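Open day at the Hinden ATV yard

I've wanted to get out to the Hinden yard ever since my neighbor bought his quad there, and this October I finally made the drive. They open the whole place up once a year, showroom and service bays and the trail loop out back, and you can poke your nose into pretty much anything you like. I got there a little before nine in the morning and there were already 40 trucks and trailers in the field they use for parking. Good sign!

Coffee first (free, and strong), then straight to the used row. I have a soft spot for used machines. New ones are lovely, but a used quad tells you something about how it was ridden, and Hinden lines theirs up with the seats off so you can look at the airbox and the battery tray without asking. More dealers should do that. The one I kept going back to was a two-up 4x4 in dark green with 512 miles on it, one owner, rack bags included. Original tires with plenty of tread, boots all sound, no weeping at the front diff. I crawled under it twice and got clay all over my good jacket.

Naima El-Sayed runs the used side and she was happy to talk as long as anybody wanted to listen. Her advice for buyers was to look at the hours next to the miles. Low miles with high hours can mean a lot of idling and slow work, plowing or pulling a sprayer, and that's a different life from trail riding. She also pulls the belt cover on every CVT machine that comes in and keeps the old belt in a bag with the paperwork, so you get to see the wear for yourself. I loved that.

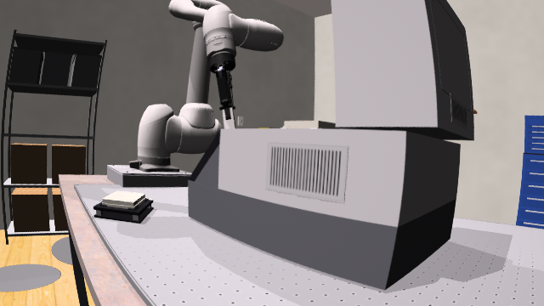
Service was my favorite stop of the day, and I stayed in there most of an hour. Dong-hyun Cha was doing a front end on a sport quad, ball joints and tie rod ends, and he let a bunch of us feel the play in the old parts and then in the new ones - what a difference. He said most people blame the tires when the bars start to wander. If you have trouble picturing how an A-arm moves with a joint at each end, think of a robotic arm, like the white one with the big rounded shoulder and the long link going up from it: a little slop down at the shoulder is a lot of slop out at the tip. Same with your front wheel. Grab it at the top and bottom with the machine on a stand, rock it, and have a friend put a hand on the joint while you do it.

He also went through winter storage, which I always get half wrong. Fresh fuel with stabilizer, run it long enough to get the treated gas through the carb or injectors, battery on a tender, tires up to pressure, and something stuffed in the exhaust for the mice. Write yourself a note about that last one and tape it to the bars. 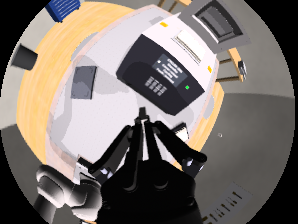 Fadwa Amrani thought I should have mentioned the greasing too, and that a quad put away after a wet ride with dry pivots will be squeaking by spring. Point taken. She's been through two sets of bushings finding that out, and I've got a grease gun on my list now.

After lunch (lamb rolls from the Nasr stand, I had two) came the demo rides. The loop is short but they've packed a lot into it, with a rocky climb, a creek crossing and a long whooped-out straight through the pines. I took out a Parnis 600 with power steering. Oh, it was fun! The steering is light at walking speed and firms up nicely once you're moving, and the engine braking on the descent was smooth enough that I hardly touched the lever. My one complaint is the thumb throttle, a bit stiff for my hand by the end of the loop. The line for it was almost the longest of the day, so go early if you want a second turn.

The Dollotholm trail club had a table by the gate with maps and a sign-up sheet for their spring ride. I put my name down on the spot.

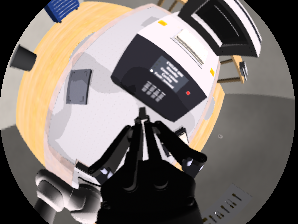 Hinden open day, October.

Parking and demo rides were both free. Bring your own helmet and boots that cover the ankle, they do check. The green 4x4 was still on the row when I left at four, and I've asked Naima to send me the service records.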